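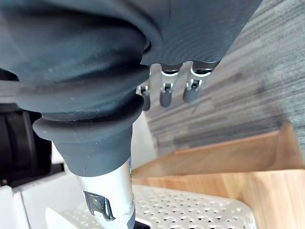 Can you stand a front loader on carpet?

Short, dense carpet is fine for most machines, provided the feet sit on something solid and air can still get in underneath. Thick or soft pile is asking for a machine that walks.

Serinbridge Home & Shed Forum > Laundry and Wet Areas
Thread: Front loader on carpet, blacks covered in fluff
December 2021

oddsocksunion
The answer up top is what a moderator pasted in after the first lot of arguing, so you can skip the rest if you're busy. I wasn't busy, which is how I ended up here.

Situation is this. The laundry corner has grey striped carpet. I didn't choose it. It's the flat hard stuff you'd find in an office, and the stripes are handy for lining up a washing machine, which is the only nice thing I have to say for it. The machine is a silver front loader and it's been sitting straight on the carpet for 18 months. It hasn't gone anywhere. It does hum a bit at 1000 on the spin, and the skirting board hums along.

Two questions. Do I need a board under it? And why does every black thing I own come out looking like I've hugged a sheepdog?

greywater_gus (Posts: 1168)
Board. Always a board. Marine ply, sealed on both sides, cut a hand's width bigger than the machine. I've been saying this on here since before the search function worked.

permapress
Gus would put a board under a board. If it's thin glue-down carpet on concrete, the feet are already sitting on something solid. Get a spirit level on the lid, wind the feet until it stops rocking, do up the lock nuts. Mine's a Clokero on carpet a lot like that and it stays put.

greywater_gus
And when the hose lets go?

permapress
Then you've got wet carpet and a dry board, congratulations.

oddsocksunion
I knew this would be civil.

Level says it's out by a whisker at the back left, so I'll sort that first. The bloke at Lakatos tried to sell me a drip tray, a set of rubber feet and a five-year warranty on the rubber feet. I bought none of it and have felt smug all afternoon. Any views on the fluff, though? I do everything black in one load, cold, with Piko liquid. The carpet gets a vacuum when guests are threatened. 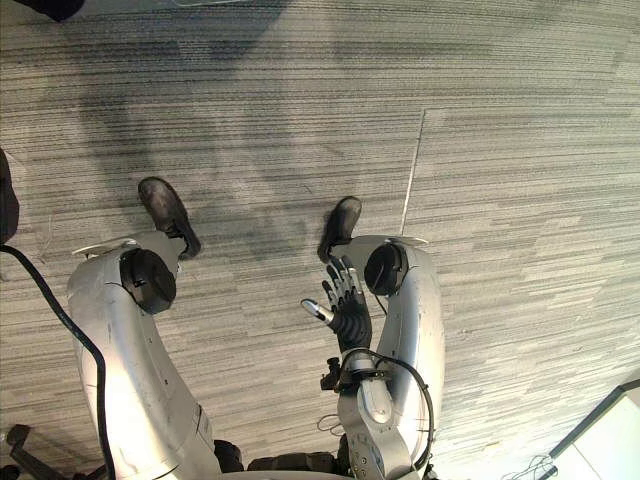
pegbasket_pat reckons the fluff is coming off the floor, and that all the talk about boards is a sideshow. Clothes get dropped on the way out of the drum, land on the carpet, and black cotton picks up whatever's down there. Pat's rule is that nothing black touches the floor between the drum and the line, and if it does it goes back through on a rinse. Pat also says to leave out the fabric softener.

oddsocksunion
Harsh but fair. I do drop things. I've got a perfectly good basket and still manage to miss it.

permapress
Where does the basket live, though? If it's on the floor you're bending twice and dragging sleeves across the carpet the whole way.

oddsocksunion
It's up on a stand, and I'm quite proud of that bit. White rectangular basket, little holes along the side, beige stand on legs, parked right beside the machine. Door opens one way, basket goes on the other, so you're not reaching around the door like you're delivering a calf.

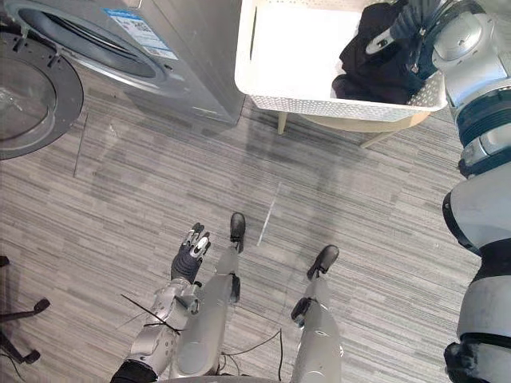
The stand was meant to be for a pot plant, but the plant had other ideas and the basket moved in. It gets it up off the carpet, which my back noticed within a week. The weak point is me grabbing the entire load in one go, because making two trips with an armful of damp trousers feels like losing. Half of it goes in the basket and one leg of something always goes for a drag along the stripes.

So the plan is smaller armfuls, and a vacuum before the black load instead of after it. We'll see how long that lasts.

greywater_gus
Holes in the basket are all very well, but wet washing drips through them. Onto carpet. With no board.

permapress
If it's dripping after a 1000 spin, the machine's crook, Gus.

greywater_gus
Or overloaded. People cram them. You want to be able to get your hand in over the top of the clothes, flat. Blacks are the worst for it, jeans and jumpers and the towel somebody sneaks in.

hangdry
Can I put in a word for the towel? I reckon it's the towel. I had the same trouble for ages, blamed the carpet, blamed the dog, cleaned the filter, and it was one charcoal bath towel going in with the T-shirts. Took it out and the fluff went with it. I'd check that before I started changing how I carry things.

pegbasket_pat
Could be both. Turn everything inside out as well, then the fluff's on the side you don't see.

hangdry
That's hiding it, Pat.

pegbasket_pat
Most of housework is.

oddsocksunion
There is a charcoal towel. I'd like it noted that it matches.

Report from the weekend: back left foot wound down, lock nuts done up, skirting board has gone quiet. Ran the blacks without the towel on the 90 minute cycle, everything inside out, smaller armfuls. Still some fluff on one jumper – but I think that jumper makes its own. I leave the door hanging open between loads now too, after reading another thread on here about door seals that I can't unread.

permapress
So no board.

oddsocksunion
No board so far.

greywater_gus
I've got an offcut in the shed if you change your mind. It's already sealed. Both sides.

hangdry
Take the board, he won't sleep otherwise. And wash the towel with the sheets.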